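Community Help › Law and Government › Inquiries and inquests

Can a public inquiry and a police investigation run at the same time, and what happens to the evidence?

wattlebank
Posted February 26, 2026

I have a procedural matter I would like to get straight before I sign anything. The background is the storage depot fire at Orerness last June. I worked at the depot for a labour hire firm called Flistel. The site itself is operated by Brelavora. Two people were killed. As far as I can tell there are now four separate processes on foot:

A police investigation, with talk of a brief going to the prosecutors.
The coroner, who has opened a file but has not listed an inquest.
A board of inquiry set up by the state government, with power to summon witnesses.
An internal review commissioned by Brelavora and run by an outside consultancy, Chung.

I have had a letter from the board of inquiry asking me to attend, and a separate email from Chung asking me to give a recorded interview "to assist with lessons learned". I have already spoken to police once, informally, at the site. No one has suggested I am a suspect, but I was on the shift before the fire and I signed the handover sheet.

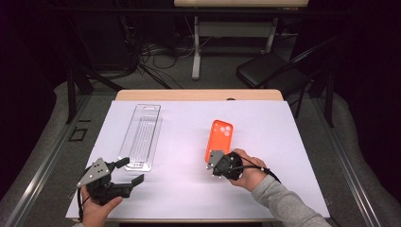
My difficulty is that the letters all use different language. The board's letter says that a person is not excused from answering on the ground that the answer may incriminate them, and then says the answer is "not admissible against the person" in certain proceedings. The Chung email says nothing on the subject at all, except that the interview is confidential. Brelavora's spokesperson told the local paper that the company has not decided whether it will hand its findings to police, as its own review is still going. I would have thought it had no choice.

So I am asking three things. Does the inquiry have to stop if charges are laid? Can what I tell the inquiry end up in a criminal trial? And is the company entitled to sit on its own review while everyone else is waiting for it?

I am not asking for legal advice on my own position, only for how these things generally fit together. The terms of reference run to several pages and I have read them twice without finding an answer to the first point.

pelican_siding
Answer, edited once

Taking these in the order asked.

Does the inquiry stop? Not automatically. A board of inquiry is an executive body. It reports facts and recommendations to whoever appointed it, and it does not determine guilt. In most Australian jurisdictions there is no general rule that it must cease when a charge is laid. There is, however, the law of contempt. If the inquiry continues in a way that creates a real risk of interference with a pending criminal trial, a court can restrain it. In practice the board will usually do one or more of the following: defer the topics that overlap with the charges, hear that evidence in private, make non-publication orders, or deliver an interim report with the sensitive chapters held back until the trial is over. Look for a clause in the terms of reference that begins "without prejudice to any current or future criminal proceedings" or similar. It is often near the end, among the machinery provisions, and easy to pass over.

The coroner is different. Coronial legislation commonly requires or permits the coroner to adjourn or not begin an inquest once a person has been charged with an offence in connection with the death. The absence of a listing at this stage is normal. The coroner will often wait to see what the prosecutors do, and may later dispense with an inquest if the trial has brought out the cause and circumstances of the death.

Can your evidence be used? Separate direct use from derivative use.

Direct use means tendering your actual answer against you. Where an inquiry statute removes the privilege against self-incrimination, it nearly always supplies a direct use immunity in exchange. The passage you quote from the letter is a paraphrase of that immunity. There will be exceptions. The standard one is a prosecution for giving false or misleading evidence to the inquiry itself.

Derivative use means relying on something found as a result of your answer. If you tell the board that a logbook was moved to a certain cabinet, and police then obtain the logbook, the immunity may or may not extend to it. Some statutes cover derivative use and many do not. You need to read the section in the Act under which the board was appointed. The letter should cite it. If it does not, the secretary to the board will tell you on request.

Three further points on this.

The immunity generally protects the witness who gave the answer. It does not protect anybody else. Your evidence about Brelavora's practices could be of considerable interest in a prosecution of Brelavora, subject to the rules of evidence, though in practice the prosecution would call you to give it afresh.

Corporations do not have the privilege against self-incrimination in Australia.

The immunity attaches to compelled answers. If you attend in response to a polite request and talk freely, there is an argument over whether you are protected at all. Under some Acts a witness must also object before answering. For this reason many witnesses ask to be formally summonsed even where they are willing to attend. The board will not regard that as hostile. It is a routine request and the solicitors assisting receive it constantly.

On the police: your informal conversation at the site is outside all of this. Notes may have been taken. Ask for a copy of anything attributed to you before you put your name to a fuller version.

On the company review, I will leave that to somebody who has worked on one, except to note that "confidential" in a consultant's email is a statement of intention. It does not prevent a summons from being served on the consultant.

dunmorrow
Answer

Inquiries are a waste of time. They had one for the rail yard thing here and it went 230 pages and the only outcome was new signage. Just tell them what you know, if you did nothing wrong you have nothing to worry about. The company will do what it likes.

Comments on this answer

pelican_siding: The second sentence is the reason that solicitors exist. A person can be entirely blameless and still give an account that is inconsistent with an earlier one on some minor detail, and the inconsistency is then what they are cross-examined on.

dunmorrow: fair enough but it is still signage

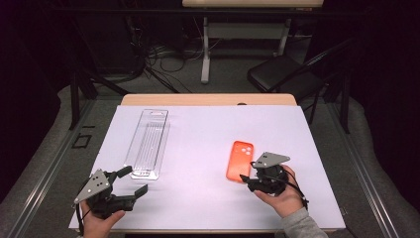

quollgate
Answer

Adding the part on the internal review. I spent a number of years on the document side of corporate investigations.

A company is generally free to investigate its own incident and there is no general duty to volunteer the resulting report to police. The spokesperson's line is therefore not as outrageous as it reads. It does leave out several things.

First, there are specific reporting duties that operate regardless. A workplace death is a notifiable incident under work health and safety law. The notification has to be made at once and the site preserved until an inspector releases it or directs otherwise. Those duties cannot be parked while a consultant finishes a review. You did not list the safety regulator among your processes. I would expect it to be a fifth, or else to be working jointly with police.

Second, the report can be compelled. Police can seek a warrant. The board can issue a summons for documents. The regulator has its own production powers. What stands in the way, if anything, is legal professional privilege. If Chung was retained by Brelavora's lawyers, and the dominant purpose of the review was to obtain legal advice or prepare for anticipated litigation, then the report and the interview records may be privileged. If Chung was retained by management to find out what went wrong and improve procedures, the claim is weak. The phrase "to assist with lessons learned" in your email is the sort of wording that gets quoted back at a company when a privilege claim is argued. Whether the privilege survives against the board depends, again, on the Act.

Third, any privilege belongs to the company. It is not yours, and you cannot rely on it to keep your interview out of anyone's hands. Brelavora can waive it whenever that suits Brelavora, including by giving your recording to police as evidence of cooperation. You would have no say. You would also have no use immunity, given that nothing compelled you under statute.

On whether you must attend: an employee usually has to comply with a lawful and reasonable direction from the employer. Your employer appears to be Flistel. Brelavora is the host and Chung is the host's contractor. Check whether Flistel has directed you to take part, and get that direction in writing if so. If it has not, ask Chung in writing:

who engaged them, and whether a law firm is involved
whether the interview is voluntary
who will hold the recording and who may receive it
whether you can have a lawyer or union representative present
whether you will be given a transcript to correct

You can reasonably decline to fix a date until those are answered.

On the size of these things, for planning: the last one I worked on had 60 interviews, and the sequencing was negotiated with police beforehand so that significant witnesses spoke to them first. Investigators dislike having a witness's recollection worked over by a private reviewer before they get a signed statement. It is proper to ask the police contact whether they have any objection to your being interviewed by Chung, and a responsible reviewer will stand aside if they do.

One correction to the answer at the top. Adjournment by a coroner after a charge is not uniform across the states, and in some it depends on the type of offence. Summary safety offences against a company may not trigger it at all.

Comments on this answer

wattlebank: Thank you, that resolves most of it. I have gone back to the letter and it does cite the section. It covers direct use only. There has been no direction from Flistel that I can find, only the email from Chung with Flistel copied in.

quollgate: Being copied in is not a direction. Keep the email.

pelican_siding: Agreed on the coroner point and I have edited the answer to say "commonly". On the summons, ask now, as the board's hearing list tends to be settled well before it is published. Also ask whether the government is funding legal representation for witnesses. Applications often have to be made before the costs are incurred.

wattlebank: I have written to the secretary about both. Will post the reply if I am permitted to.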